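Workshop tips, page 7: recording sort-into-bin runs with two arms

These are the habits we settled on at the Lonstead bench while recording sorting runs for the Krishnan comparison. The question there was simple: does a policy trained on short, tidy runs do better than one trained on long ones with hesitations left in? We kept 789 runs. Most of what follows is about not having to throw runs away.

## Before you record

- Wipe the tabletop and the bin.
- Check that both grippers open fully, then close them once on nothing.
- Put the toys down by hand and vary how they face. The policy will learn a fixed pose if you give it one.
- Write the run number down before you start the log.
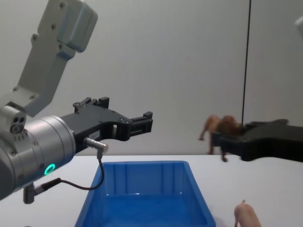

Cable slack is the first thing to set, and it has to be set with the arm bent, in the pose it will work in. Leave enough for the wrist to turn and no more. A loop hanging under the wrist, like the one on the left arm, should be watched through a full slow pass over the bin before you record anything. If it catches the rim, take up the slack at the upper clip.

## Picking and placing

Grip small animals across the body. Legs slip, and a thin tail gives the fingers nothing to hold. Lower the toy below the rim before you open – a drop from higher up bounces, and the bounce gets labeled as a placement error.

Toys that land on their side still count as placed. We argued over this and in the end scored position only.

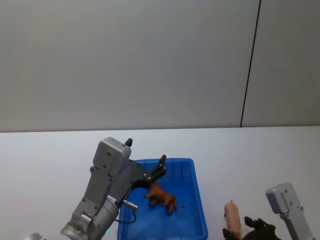 Bokerlow wrote in to say that scoring position only hides bad releases, and that their group logs the resting pose as a second column. It costs 2 extra seconds per run and they have used it since January. We have added the column to our sheet but did not go back over the old runs.

## Resetting between runs

Reset everything, even the toy that was not touched. Half-resets were our largest source of bad data. Both arms go back to the start pose first, then the toys go out, then the log starts. 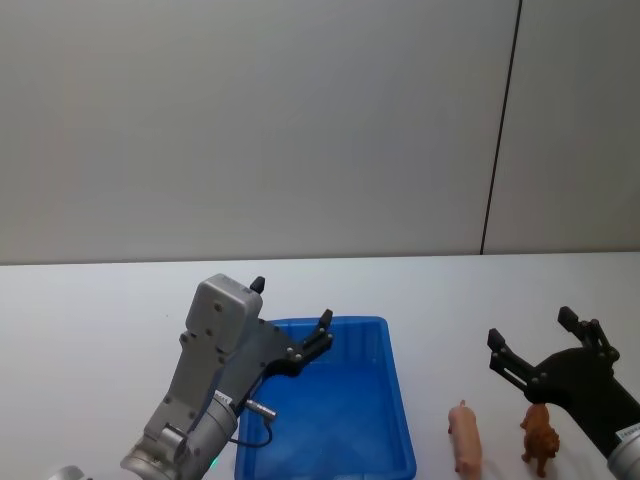

*Bin empty, both toys out on the table.*

Take a break after 50 runs. Operators get faster and sloppier past that point, and it shows in the gripper traces well before they notice it themselves.

## What the comparison showed

The long runs did better than we expected. With hesitations left in, the policy recovered from a missed grasp more often, and with them trimmed out it tended to close on air and carry on to the bin anyway. The tidy set was still ahead on speed. 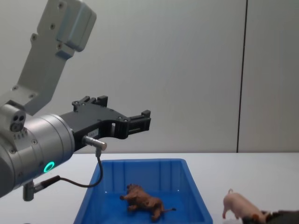
The gap closed when we mixed the two sets, so we now trim only the dead time at the start and end of a run and leave the middle alone. The Stostel script does this if you set the trim flag to "ends". Check its output by eye on the first few files, as it sometimes cuts into the opening reach when the operator starts slowly.

Last edited 2018-06-02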